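Reinholz Skomby table cover, fitted
Item 2509

A fitted cover for full-size indoor table tennis tables, for rooms where the table stays up between sessions. It keeps off dust, chalk and the odd spilt drink. The fabric is a woven polyester with a brushed inside, and the hem is elasticated all the way round – no cords or toggles.

The brushed side goes against the playing surface. Take the net off first, or order the Udar version, which has a raised pocket across the middle.

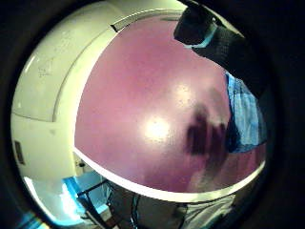 Glossy pink surface under room lighting

Wipe the top before covering it. Grit trapped under the fabric will dull a shiny finish over a season. A damp cloth is enough, and leave the top to dry fully. 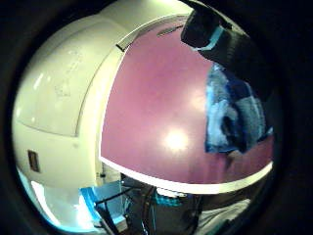
Sabine Hollmann writes that hers has been on since February and still goes on in under a minute, though she would have liked a darker grey.

The cover is sold in grey only. It can be machine washed at 40 degrees and should be line dried. Do not iron the brushed side.
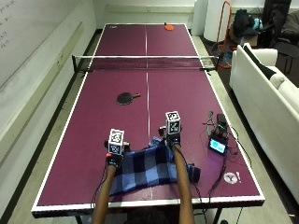
Table with maroon-purple top, net fitted

Both versions fit tables with standard net posts. For the Udar, leave the posts clamped in place and lower the pocket over the net before pulling down the corners. Weight is 600 g, and each cover comes with 2 spare hem clips.

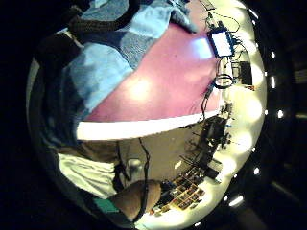
Delivery and returns

Orders placed before noon leave our Povo warehouse the same day. Unused covers can be sent back in their original bag. For bulk orders from clubs and schools, write to Benedikt Dreßler in the sales office.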